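**Trunlow bag-handling arm, reviewed after a spring and summer at the packing table**

We pack bedding and table linen for mail order at Botville, and since March one of our tables has had a Trunlow arm on it. Its job is to pick up thin white sheet material and bags by the edge so a packer can fill and seal them. Thin film was always the slow part for us, and the part people complained about.

On a normal shift the arm handles 300 pieces. It does best with a single layer and a free edge. Folded corners still give it trouble, and Osamu Kinoshita, who runs the table, straightens those by hand before the next pick.

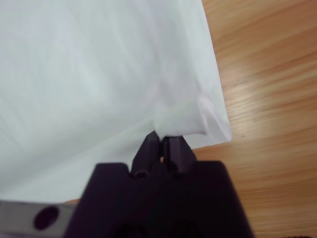

Did anyone lose their job over it?

The crew is the same size as before. Two packers moved to checking and returns, and Florian Gruber rewrote the rota so that everyone gets a turn at the arm. Some like it. Others find the waiting dull and have asked for shorter turns.

Setup took 18 days, longer than Trunlow quoted. The manual is thin on soft materials. Spare fingertips cost $70 a pair and we are on our second.

I would buy it again for film and light bags. For heavy covers I would keep the work manual.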